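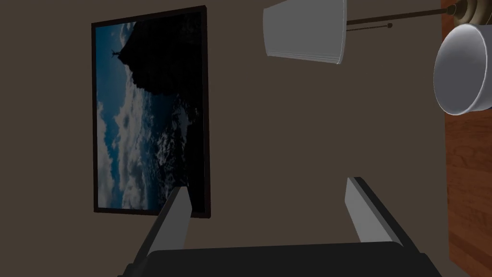 Musach macht auf – und zwar im alten Schuhgeschäft am Marktbrunnen

So, jetzt darf ich es endlich rauslassen: Im September eröffnen wir unser zweites Lokal! Wer in den letzten Wochen am Marktbrunnen vorbeigekommen ist, hat die zugeklebten Fenster vom ehemaligen Schuhgeschäft sicher schon bemerkt, und ja, die Gerüchte stimmen, da ziehen wir ein. Musach wird das Ganze heißen, und es gibt Fladenbrot aus dem Steinofen, Grillgerichte und ein Frühstück, auf das ich mich selber am meisten freue.

Ich bin Fadwa Ghoneim und führe seit 16 Jahren das Younis in der Bahnhofstraße. Viele von euch kennen mich von dort, meistens hinter der Theke und meistens mit Mehl am Ärmel. Dass ich noch einmal irgendwo neu anfange, hatte ich ehrlich gesagt nicht vor. Aber dann stand dieser Laden leer, mit dem großen Schaufenster und dem Hof hinten raus, und ich bin drei Abende hintereinander daran vorbeispaziert. Am vierten habe ich beim Vermieter angerufen.

Was es zu essen gibt

Die Karte bleibt klein. Zum Start haben wir sechs Hauptgerichte, dazu Vorspeisen zum Teilen und jeden Tag eine Suppe. Das Brot backen wir den ganzen Tag über frisch (wer es mitnehmen will, bekommt es auch einzeln über die Gasse). Die Linsensuppe aus dem Younis zieht mit um, genauer gesagt gibt es sie dann in beiden Häusern, denn hier wie dort würde man mir sonst die Tür einrennen. Neu sind die Lammspieße mit Granatapfel und ein gebackener Karfiol mit Sesamsauce, an dem Küchenchef Amr Metwally den halben Frühling herumprobiert hat.

»Ich wollte eine Küche, in der der Ofen in der Mitte steht und alle drumherum arbeiten«, sagt Amr. »Fadwa wollte mehr Sitzplätze. Wir haben uns auf den Ofen geeinigt.«

Stimmt leider. Trotzdem gehen sich drinnen 40 Plätze aus, und im Hof stellen wir bei schönem Wetter noch ein paar Tische dazu.

Frühstück gibt es ab 8 Uhr, mit Eiern aus der Pfanne, Bohnenmus, eingelegtem Gemüse und starkem Tee. Ab Mittag läuft dann der Grill. Die Küche schließt um 22 Uhr, der Tee geht länger.

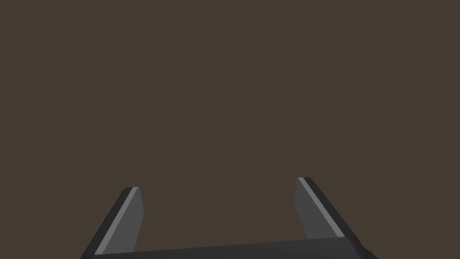 Umbau und Partner

Den Umbau macht die Firma Vamex, mit der ich schon im Younis die neue Lüftung überstanden habe. Der alte Boden bleibt drinnen, nur abgeschliffen, und die Regalwand vom Schuhgeschäft wird unsere neue Rückwand hinter der Theke – die war viel zu schade zum Wegwerfen. Kaffee und Tee kommen von der Rösterei Tatanico, die auch eine eigene Mischung mit Kardamom für uns röstet. In den Umbau der Küche allein sind rund 3000 Arbeitsstunden geplant, fragt mich bitte nicht nach der Rechnung.

Wir suchen noch Leute!

Für den Service und die Küche fehlen uns noch ein paar Hände, Vollzeit genauso wie Teilzeit. Erfahrung ist fein, aber Brotbacken bringen wir euch auch bei. Am einfachsten kommt ihr am Nachmittag zwischen 14 und 16 Uhr im Younis vorbei und fragt nach mir.

Das Younis bleibt übrigens ganz normal offen, mit derselben Karte und denselben Zeiten. Den genauen Eröffnungstermin hängen wir an beiden Türen aus, sobald der Ofen abgenommen ist.

Pressekontakt: Fadwa Ghoneim, Restaurant Younis, Bahnhofstraße. Gesprächstermine und Besichtigungen der Baustelle nach Absprache.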